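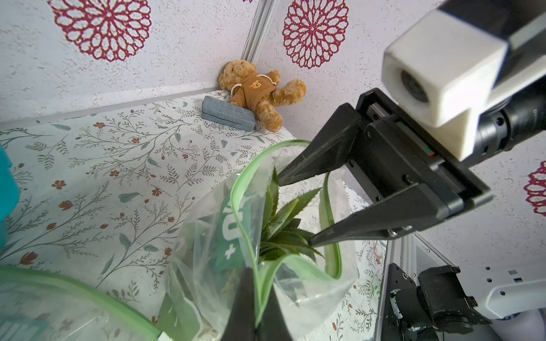 Customer question, from a produce stand in Koromholm: will the large Desmont take a whole pineapple with the crown left on, or does the crown have to be twisted off before the zip will close?

It depends on the crown. The bag is sized for the fruit body with slack on all sides, and a short crown will usually fold under the zip. A tall crown should be trimmed, or the bag left open. Do not pull the zip across stiff leaf tips. They can puncture the film just below the track, and a hole there cannot be taped flat.

Desmont Zip Bag, Large
Manufacturer: Jiltis
Distributor: Fülöp Packaging Supply
Item no. 807

Description
Reusable press-to-close bag for whole fruit, bulky vegetables, bread and dry household goods. Transparent film with a dark green printed panel, open across the full width at the top. The closure is pressed shut by hand from one side to the other. There is a small white slider.

Specifications
Material: polyethylene
Film thickness: 80 microns per wall
Closure: single press-to-close track
Print: dark green panel with white lettering
Side seams: heat sealed
Bottom: folded
Units per carton: 1536
Minimum order: 2 cartons
Suitable for food contact: yes
Microwave use: no
Vacuum sealing: no

Film
The film is heavier than that of a standard sandwich bag. An opened bag keeps its mouth apart long enough to load with one hand, although the sides relax once the bag has been folded and reused several times. Creases from carton packing are normal and do not affect the seal. Bags stored in a cold room will feel stiff. Bring them to room temperature before opening the track, or the film next to it may stretch.

Loading
Set the bag upright on a flat surface and spread the mouth fully. Lower heavy items in base first and let the bottom fold open under the weight. Do not drop fruit in from above. Rough rind catches on the inside wall and drags the film down, which puts the load on the side seams.

One large fruit per bag. Two small ones will fit by volume, but they rub against each other in transit and the track tends to open at the center.
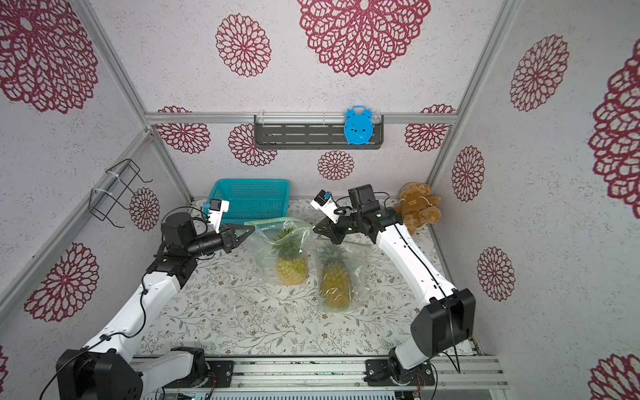
For pineapples, mangoes with stems and other fruit with hard points, leave the bag loose. Air space around the fruit keeps the film off the sharp parts and makes it easier to get a grip on the bag when it is lifted from a basket or shelf. Lift from under the fruit. The top edge is not a handle, and the closure is not rated to carry weight.

Moisture
Fresh fruit gives off water, and a closed bag will hold it. For more than a few hours at room temperature, leave one end of the track open by a finger's width. Wipe the fruit before bagging if it has been rinsed. The Desmont has no vent holes. If ventilation is required, ask for the perforated version when ordering; it uses the same film and the same carton.

Cleaning and reuse
Turn the bag inside out and wash by hand in lukewarm water with dish soap. Rinse the track separately, as sugar from cut fruit will dry in the groove and stop it from closing. Air dry with the mouth open. Do not put the bag in a dishwasher. Discard any bag that has held raw meat or fish, and any bag with a visible hole or a seam that has turned white.

Storage
Keep cartons closed, flat and out of direct sunlight. Do not stack anything on an opened carton.

Safety
Keep away from babies and small children. Plastic bags are a suffocation hazard. This bag is not a toy.

Ordering
Quote item no. 807 and the number of cartons. Perforated bags carry the suffix P. Mixed orders of plain and perforated bags count toward the same minimum. Orders received before noon leave the Koromholm warehouse the same working day. Returns are accepted on unopened cartons only.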